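Fagerlund three-hole basin tap

Product code: FG 162
Finish: matte light grey
Supplied by Ellside Bathrooms

The Fagerlund is a deck-mounted basin tap in three parts, with a tall spout and separate lever handles for hot and cold. It is sold as a complete set with two flexible tails, fixing nuts, washers and a click-clack waste in the same finish.

Each valve is fixed separately to the worktop and joined to the spout underneath by braided hoses. The hoses allow some freedom in how far apart the handles are set, so the tap can be fitted to most tops already drilled for three holes. If your top has not been drilled, ask for the paper template before any cutting is done. Stone tops should be drilled by the stone supplier.

The spout stands on an eight-sided foot, and the same foot is used under the handles.

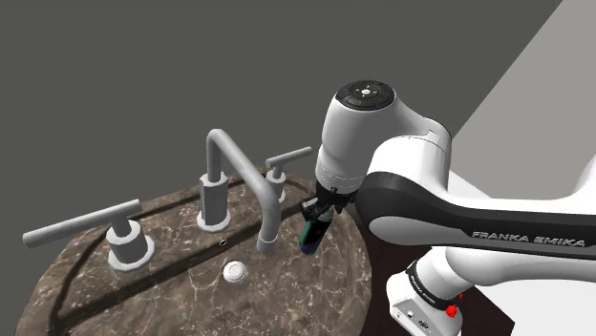
Water pressure

Suitable for mains pressure and pumped systems. We do not recommend it for gravity-fed systems unless the tank is at least 9 metres above the outlet. For low pressure, see the Jurkico range.

Fitting

Fit isolating valves on both supplies. Flush the pipes before connecting the hoses, as grit left in new pipework is the usual cause of a stiff handle. Hand-tighten the fixing nuts first, line up the levers, then finish with a box spanner. Do not use silicone under the feet. A rubber seal is already in place.

Care

Wipe with a soft cloth and warm soapy water. Limescale removers, bleach and cream cleaners will mark the finish and are not covered by the guarantee.

Spares

Ceramic cartridges, seals and hoses are kept in stock. Hot and cold cartridges turn in opposite directions and have different part numbers, so please say which side you need. Levers from the older Grerkeo set do not fit.

Delivery and returns

Orders placed by Fri 28 October will be sent at the current price. Unused sets can be returned in their box within a month. For trade accounts contact Alfie Wragg; for spares, Hildegard Gerlach.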